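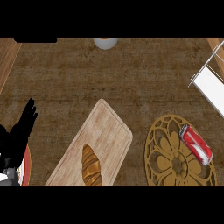 Page 2 of 5

Ticket 388 — Harassment reports not reaching the moderation desk
Product: Trorel community app
Opened by: Theda Grube, user safety
Assigned to: Tanveer Lashari
Priority: high

8 Oct 2025, 09:14 — Theda Grube
A member in Tustitden reported repeated unwanted messages from an account she had already blocked. She got the usual confirmation but the report never showed up in our queue. The police have asked us for the message record and I can't find it under her name.

09:52 — Tanveer Lashari
Found the report in the holding table. It has no case number. Any report with more than 600 characters in the details box is being held there. Shorter ones go through.

10:30 — Hauke Fuchs
Same fault on the Ene test server. The limit came in with the last form update. I have put the old value back on test and two long reports went through.

11:05 — Theda Grube
Please don't delete anything from the holding table. Timo Eichhorn in legal needs the original times kept for the police request.

11:40 — Tanveer Lashari
Nothing deleted. Table copied to Kakach, read only. Fix is live. Held reports are being released oldest first, original times kept.

12:20 — Theda Grube
Her report is in the queue now and the other account is suspended. Leaving this open until Timo has the export.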